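Clear plastic containers ruining my grasp data, keep them or drop them?

Posted in Data Collection, March

Plirnen
I'm collecting demonstrations with a hand-held gripper for a pick and place policy. Almost 2000 episodes so far, on a white table, with the camera on the gripper. Mugs, blocks and cardboard boxes are all fine. The trouble is the small clear plastic containers with dark rims. The policy trained on everything goes to the right area and then closes short of the container or pushes it over. Success on the opaque items is good enough for me. On the clear ones it got 2 out of 16.

Should I take them out of the set, or record more? I would like to keep them if the fix is on the recording side.
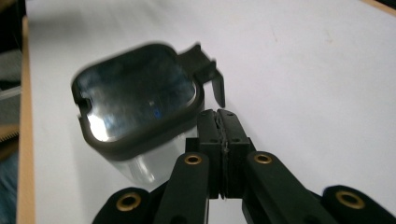
I record at normal hand speed and I don't slow down for the approach. Lighting is the ceiling lights plus a desk lamp. I have not changed the exposure settings since I started.

Sutanto
Keep them. I had the same problem with clear lids and it was mostly blur and glare.

First, lock the exposure and make it shorter. Auto exposure on a white table can still leave you with a long shutter if the room is dim. Add light to make up for it, but bounce it off a wall or the ceiling. A bare lamp puts a bright spot on anything shiny, and if the lamp never moves, the model can learn to go by the spot. Move your lamp between sessions.

Second, slow down for the last few inches before you close the fingers. You don't have to crawl. Go back through your clear container episodes and step through the approach. If you can't find the rim yourself in most of the images, throw that episode out and record it again.

Third, vary the start. Put the container upright, on its side, leaning, near the edge of the table, in the middle. If all your episodes start with it upright, the policy has no idea what to do after it bumps one. I added 23 recovery episodes where the thing was already knocked over and that helped more than I expected.

Flemia
Just put tape on them

Prurdale
Tape works if you only ever want to pick up taped containers. I tried it and the policy went for the tape.

I agree with Sutanto on exposure. Also check how many of your episodes are clear items. If it is a small share, sample them more often in training before you record anything new. It costs you one run. And keep a few containers out of the training set completely, with a different rim color if you have one, or you won't know if it learned the container or the dark rim.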